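# Visit to the Grunmont ripening and packing site, 17 November 2024

The Grunmont site takes in fruit by road from the port, holds it, ripens it where the order calls for it, and sends it out packed. It is run by Keller, who open it to visitors twice a year. The other date is in March, when the cold stores are at their fullest. I went to see the ripening rooms, which were rebuilt over the summer.

## Getting there

The site is at the end of the Rasent road, past the weighbridge. The bus stops at the main gate, and the walk to reception takes ten minutes on a path with no lighting. Visitor parking is on gravel. Hair nets and coats are handed out at the door, and watches and rings go in a locker. The tour lasts 2 hours with a break halfway.

## Intake

Lorries back up to sealed dock doors, so the load is never exposed to outside air. Each pallet is given a label at the dock and a probe is pushed into a carton from the middle layer. If the reading is too high the pallet goes to a side bay and the grower is told the same day. The intake hall holds 370 pallets, though the floor markings suggest it was laid out for fewer.

The noise level is high. Our guide used a headset, and two of the receivers did not work.

## Ripening rooms

The old rooms pushed air along the ceiling and let it fall, which left the lower cartons behind the upper ones. The new rooms draw air sideways through the stacks. A tarpaulin is rolled down over the gap between two rows of pallets, fans pull from behind it, and the air has to pass through the holes in the cartons. Keller put the spread across a room at under one degree.

Ethylene is fed in during the first day and the rooms are vented afterwards to clear carbon dioxide. We were allowed into one room that was between loads. The controls are on a panel outside each door – temperature, humidity, gas, and a manual override under a cover.

Water from the coolers is collected in a tank and used to wash down the docks. A board by the tank gave the previous day's figure as 618 litres.

## Grading and the sample room

Grading is done by eye and by weight. The line was stopped for cleaning, so we saw the belts and the drop points only. Padding has been added at each drop point, as most marks are caused there and do not show until a day or so later.

The sample room next door deals with skin marks. A dark smudge may be a bruise or just dirt, and the two are treated differently on the grading sheet.

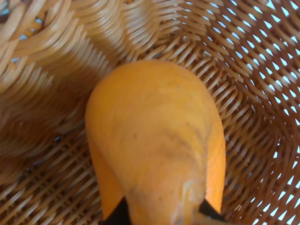 ## Packing and dispatch

Bandara supply the cartons, which arrive flat and are glued on site. The current type has larger side holes to suit the new airflow. Stacking strength was said to be slightly lower, so pallets are now one layer shorter.

Dispatch is on the north side, with around 200 pallets leaving on a normal day. Visitors stay behind a yellow line here and the view is poor.

## Practical notes

- Wear warm clothes. The coats provided are thin.
- The stairs to the viewing gallery are steep and there is no lift.
- Tea is served in the canteen after the tour – cash only.
- Places for the March visit are booked through the Keller office at the main gate.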